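Wiki de robótica de Cendinham
Categorías: Software de control | Planificación de movimiento | Artículos en español
Imprimir esta página | Enviar por e-mail

Planificador de trayectorias Clamby

Clamby es un planificador de movimiento para brazos robóticos, escrito en C++ con una capa de Python por encima, y si me toca a mí redactar el artículo es porque llevo bastante tiempo peleándome con él y alguien tenía que ordenar las notas. Recibe una postura inicial, una postura final y un modelo del entorno, y devuelve una trayectoria sin choques que el controlador pueda seguir. Dicho así parece poca cosa, ¡pero ahí dentro hay mucha tela que cortar!

Historia

La primera versión la escribió Oksana Nechyporuk en Cendinham como un módulo suelto de Kushnir, el controlador que usábamos entonces para todo. Calculaba las trayectorias en línea recta en el espacio articular y, si encontraba una colisión, devolvía un error y se quedaba tan ancha. En un mes de agosto se separó en un proyecto propio, con su repositorio y su formato de configuración, y desde entonces Kushnir solo se encarga de ejecutar lo que Clamby le pasa. Yo llegué poco después y mi primer cambio fue traducir los mensajes de error (algunos siguen en inglés, lo sé).

Cómo funciona

El núcleo es un árbol de exploración aleatoria bidireccional: crece una rama desde el principio, otra desde el final, y cuando las dos se encuentran hay camino. Ese primer camino suele ser feísimo, lleno de quiebros, así que luego pasa por un suavizado que prueba atajos entre puntos lejanos. Por defecto hace 300 intentos de atajo. Yo he probado con 700 y la mejora casi no se nota en una mesa despejada, aunque en sitios estrechos sí que compensa.

Después viene la parametrización temporal, que reparte velocidades y aceleraciones respetando los límites de cada articulación. Aquí es donde más gente se atasca. Si el fichero de límites no trae aceleraciones, Clamby pone unas muy prudentes y el brazo se mueve como si tuviera sueño – no es un fallo, revisad el fichero antes de abrir una incidencia.

El modelo del entorno

El entorno se describe con cajas, cilindros y mallas. La percepción corre a cargo de Asico, un proceso aparte que publica los objetos detectados en el puerto 1224, y Clamby los va incorporando como obstáculos o como objetivos según la etiqueta que lleven. Los obstáculos se inflan con un margen configurable. Con un margen generoso duermes tranquilo, pero el planificador empieza a decir que no hay solución para cosas que cualquiera ve posibles, y toca bajarlo poco a poco.
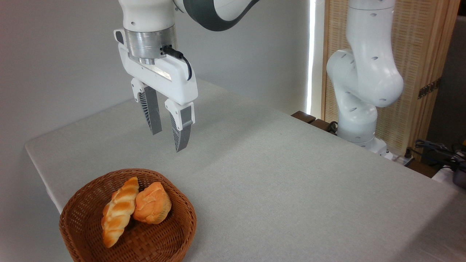 Los planes de aproximación son mi parte favorita del programa, y también la que más código me ha hecho reescribir. Clamby no va directo al objeto: busca primero una postura previa, por encima, y desde ahí baja en línea recta con la pinza abierta. El caso de los dos panecillos en la cesta de mimbre lo ilustra muy bien, con uno trenzado y otro redondo apoyado contra él, porque el borde de la cesta obliga a entrar desde arriba y el pan vecino limita por dónde puede pasar cada dedo. Para eso hay que modelar la cesta como un recipiente abierto (fondo y paredes por separado); si la metes como un cilindro macizo, todo lo que haya dentro queda dentro del obstáculo y no hay plan que valga. A mí me pasó, y tardé una tarde entera en verlo.

Si se trabaja con dos brazos, el que está parado también cuenta como obstáculo, y hay que publicar su postura aunque no vaya a moverse.

Limitaciones conocidas

– No planifica con objetos deformables. Los trata como rígidos y confía en la pinza.
– El suavizado puede acercarse demasiado a las paredes finas si la resolución de colisión es baja.
– La versión 4 cambió el nombre de varios parámetros y los ficheros antiguos se cargan sin avisar, con los valores por defecto. Hay un script de conversión en la carpeta de herramientas.

Véase también

Kushnir (controlador)
Asico (percepción)
Formato de límites articulares

Imprimir | Enviar a un amigo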